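4.2 Salt levels and the pickling of cabbage at home

The second part of the study dealt with how home cooks in Urnstead salt their cabbage before fermenting it. Households were asked in August to write down the recipe they used, the weight of cabbage and salt, and the number of days the jar stood before it was first tasted. We received 1,374 recipe cards. Cards with no salt weight, or with salt given only as "a handful," were set aside and are treated in Section 4.4.

Most cooks salted by habit and did not weigh. When they did weigh for our cards, the older family recipes came out saltier than the printed ones. Caraway was the most common addition, followed by carrot and then apple. Cooks who added apple tended to taste the jar earlier and to move it to the refrigerator sooner. Cooks who used a crock instead of a jar left the cabbage longest, with 11 days as the middle value.

We then made 111 test jars from a single recipe, changing only the salt. The cabbage was a late white variety from the Witkowska farm, shredded by hand and packed the same day. Jars were tasted by a panel of 5 cooks, who scored sourness, crunch and saltiness. Low-salt jars soured fastest but lost their crunch early. Jars in the middle of the range kept a firm bite and were preferred by all panel members at the second tasting. The saltiest jars were still mild when the others were ready to eat, and two panel members rinsed them before scoring.
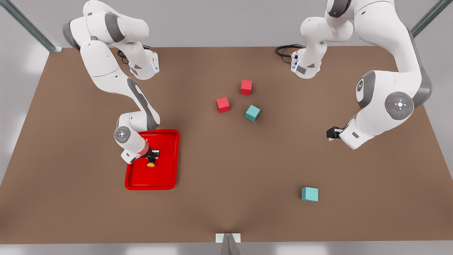
Figure 3. Simulated tabletop with two robot arms, four small cubes and a red tray.

Temitope Jibrin objected that a panel tasting plain cabbage from a spoon will always mark down the salty jars, and that the same cabbage stewed with pork or folded into dumplings might well come out first. We agree that this is a limit of the design. Several of the recipe cards gave the dish the cabbage was meant for, and the saltier recipes were more often meant for soup. The scores reported in this section therefore apply to cabbage eaten cold, as a side dish.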